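Comunidad de ayuda Nurkcombe
Inicio > Dispositivos y telefonía > Entrega, registro y custodia

Preparación de una mesa de recepción para teléfonos de préstamo: superficie, orden y comprobación del modelo

Publicado por Vesela Dumitrescu
Etiquetas: teléfonos, préstamo, inventario, mobiliario, biblioteca
759 visitas

Estimados miembros de la comunidad:

Me dirijo a ustedes en nombre del servicio de préstamo de equipos de una biblioteca universitaria. A partir de septiembre, nuestro servicio asumirá la recepción y entrega de teléfonos móviles destinados a prácticas de las asignaturas de comunicación audiovisual. El parque inicial será de 169 terminales, de varios modelos y procedencias, una parte con su embalaje original y otra sin él.

Disponemos de una sala pequeña en la planta baja, con paredes claras y luz artificial, y debemos decidir cómo organizar la mesa en la que se recibirá cada terminal. Hasta ahora hemos utilizado el mostrador general, con resultados poco satisfactorios: los teléfonos se mezclaban con los libros devueltos, los cargadores se separaban de su aparato y en más de una ocasión se anotó un modelo equivocado en la ficha. La confusión entre variantes de una misma gama (la versión normal y la versión «+», por ejemplo) ha sido el error más frecuente.

Agradeceríamos orientación sobre los siguientes aspectos:

El tipo de superficie. Se nos ha propuesto un tablero de madera de tono claro y, como alternativa, un tablero blanco. Desconocemos si el color influye en la comodidad de trabajo o en la calidad de las fotografías que acompañan a cada ficha.

La cantidad de objetos que conviene mantener sobre la mesa durante la recepción.

El procedimiento para confirmar el modelo cuando el terminal llega apagado o sin caja.

El presupuesto asignado a mobiliario es de 900 euros e incluye la mesa, una lámpara y los organizadores. Quedan excluidos los armarios de custodia, que ya están adquiridos (serie Drondska, con cerradura individual).

Les agradezco de antemano su atención.

Vesela Dumitrescu
Servicio de préstamo de equipos

Respuestas

Publicado por archivo_tecnico_norte

Un tablero blanco. Se limpia con un paño y se ve todo. Nosotros compramos el Sindska hace tiempo y no hemos tenido quejas. Para los modelos, mire la caja.

Publicado por Gestión de Equipos Cai

Estimada Sra. Dumitrescu:

Nuestra unidad gestiona desde hace varios cursos un servicio semejante al que describe. Le traslado las pautas que aplicamos, en la confianza de que puedan adaptarse a su centro. No todas serán pertinentes para su volumen de préstamo.

Superficie

Discrepo de la respuesta anterior en lo relativo al tablero blanco. Con luz de techo, el blanco brillante produce reflejos molestos y dificulta la fotografía de pantallas y de carcasas claras. La madera de tono claro y acabado mate ofrece un contraste suficiente tanto con los terminales negros como con los blancos, y disimula mejor las marcas de uso. Recomendamos un tablero continuo, sin juntas ni huecos pasacables en la zona de trabajo, donde con facilidad se pierden las bandejas de tarjeta SIM y sus extractores.

En cuanto a las dimensiones, un fondo de 75 centímetros resulta adecuado para que la persona que recibe y la que entrega trabajen una frente a otra. Un fondo menor obliga a retirar la lámpara en cada operación.

Orden de la mesa

La norma de nuestra unidad es estricta: un solo terminal sobre la mesa en cada momento. Los restantes permanecen en la bandeja de entrada, situada en un mueble auxiliar. El cargador y el cable se revisan después del aparato, nunca a la vez, y se introducen en la misma bolsa numerada. Los organizadores de sobremesa, a nuestro juicio, son prescindibles; los que adquirimos acabaron en un cajón, y esa partida puede destinarse a una lámpara mejor.

Las bebidas, las carpetas y los efectos personales deben quedar fuera de la sala. El personal de nueva incorporación suele considerar excesiva esta medida durante las primeras semanas.

Confirmación del modelo

Conviene distinguir entre el nombre comercial y el código de modelo. El nombre comercial es el que aparece en el embalaje y en la publicidad, y debe transcribirse completo, con sus signos. Un «Galaxy S24+» no puede figurar en la ficha como «Galaxy S24», puesto que se trata de otro terminal, con otra funda y otro protector de pantalla. En nuestra aplicación de inventario fue necesario solicitar que el campo admitiera el signo «+», ya que el sistema lo eliminaba al guardar.

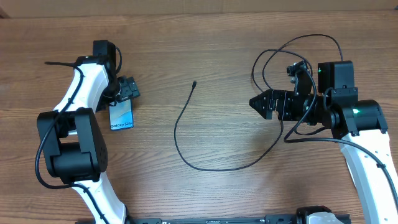

Procedimiento de recepción

El orden que seguimos es el siguiente:

Se toma el terminal de la bandeja de entrada y se lee en voz alta el nombre comercial, si figura a la vista. La segunda persona lo escribe en la ficha.

Se enciende el aparato y se consulta el código de modelo en el menú de ajustes, en el apartado de información del teléfono. Si el aparato no enciende, se conecta a la corriente durante el tiempo necesario y se deja la ficha abierta.

Se anota el IMEI. Puede obtenerse marcando *#06# en el teclado de llamada. Cuando se conserva la caja, se coteja con el número de la etiqueta, dado que las cajas se intercambian con más frecuencia de la que cabría suponer.

Se fotografían el anverso y el reverso sobre el tablero despejado.

Se adhiere la etiqueta de inventario a la funda y no al terminal, salvo que el reglamento de su centro disponga otra cosa.

Con dos personas habituadas al procedimiento, cada recepción nos ocupa casi 3 minutos. Los terminales descargados se tramitan aparte, al final de la mañana.

Quedo a su disposición para remitirle el modelo de ficha.

Gestión de Equipos Cai

Publicado por prestamos_campus_sur

Suscribo lo indicado por la unidad Cai, con una salvedad. En nuestro centro la etiqueta en la funda no funcionó: los estudiantes cambian las fundas entre sí y devuelven el teléfono correcto con la etiqueta de otro. Pasamos a una etiqueta pequeña en el reverso del aparato, con el número de inventario, y mantenemos otra igual en la bolsa del cargador.

Respecto al presupuesto, consulte antes de comprar si el almacén de su universidad dispone de mesas retiradas de otras salas. La nuestra procede de un aula de dibujo y solo hubo que lijar el tablero.

Sobre las cajas originales: solicite autorización para guardarlas plegadas o para desecharlas. Ocupan más espacio que los propios teléfonos.

Comentario de Vesela Dumitrescu

Agradezco las respuestas recibidas. Hemos optado por el tablero de madera clara y retiraremos los organizadores de la solicitud de compra. La cuestión de las etiquetas se someterá a la dirección del servicio, pues el reglamento vigente prohíbe adherir elementos a los equipos cedidos por terceros. Rogaría a la unidad Cai que me hiciera llegar el modelo de ficha por mensaje interno de la comunidad.

Temas relacionados
Custodia de cargadores en armarios con cerradura individual
Borrado de datos personales antes de la devolución de un terminal
Campos obligatorios en la ficha de inventario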